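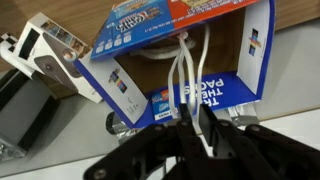
Kamol Kongkaew did not believe in the snack box. His sister-in-law had told him over the phone that everything from the Plodham office was in it, every cable Rillus had ever issued, and that he should be grateful it was sorted.

"Sorted how?" he asked.

"They're all white," Orathai said.

He had been keeping the books for Orathai Chareonsuk since the shop on Staniforth Street opened, and he had heard the word sorted before. Sorted had once meant a drawer of receipts held shut with a belt. So he took the box to the table by the window in July, at an hour when he should have been eating lunch, folded back the flaps, and looked in at the loop of flat white cable lying there like noodles somebody had given up on. TREATS PACKS, the box said, in big white letters.

The invoice was under his elbow. Rillus wanted 940 dollars for unreturned equipment. The line read "cabling, flat, white, assorted," and there was no length, no part number, and no list. Kamol had called them twice. The second time a young man told him that if the cabling came back in good condition the charge would drop to 300.

"Three hundred for what, if you have it back?"

"Handling," said the young man.

Kamol wrote the word down on the invoice and drew a box around it.

He didn't think Rillus had any idea what it had sent out. He also didn't think Orathai had any idea what she had kept. Between the two of them, he was supposed to produce a number.

She came in while he was drawing out the first length and laying it along the edge of the table. It wanted to curl back up. He put the stapler on one end.

"You'll mix them up," she said.

"With what?"

She sat down across from him and picked at the flap of the box. She had put on the good earrings, so she was going to the bank after this, and she would want to tell them it was settled.

"They went into the box the day we closed Plodham," she said. "I did it myself. I remember because I ate the last of the snacks standing up."

"You remember the snacks."

"I remember the box."

"Did you pack the ones from the back room?"

She thought about it too long. "Wirketti did the back room."

There it was. Wirketti had put in the phones and taken out the phones, and had billed 600 dollars each way, and as far as Kamol could tell its men had never left a building with less than they carried in. He wrote Wirketti on the invoice, under Handling, and drew a box around that too.

"You think they took some," Orathai said.

"I think I have one box and three stories."

"You always think that." She said it kindly enough. "My brother said you counted the spoons at your own wedding."

"They were rented spoons."

She laughed, and he kept his eyes on the cable. It was good cable, he had to admit — flat, clean, no kinks that he could feel when he ran it between his fingers. Whether it was Rillus cable was another matter. It had no name on it that he could find. It could have come from any store in the county, and if it had, he was about to mail a company its own invoice and somebody else's property and pay 300 dollars for the privilege.

He said so.

"Then don't mail it," said Orathai.

"Then it's 940."

"Then mail it."

He moved the stapler. The cable slid back toward the box as if it lived there.

At two she stood up and brushed off her skirt. She asked him what she should tell the bank, and he said to tell them the matter was under review, and she said the bank had heard that one from her before. She left the door open behind her. He listened to her go down the stairs, and then he pulled the phone over and dialed Rillus for the third time, and while it rang he turned the invoice face down and started a list of his own, with lengths.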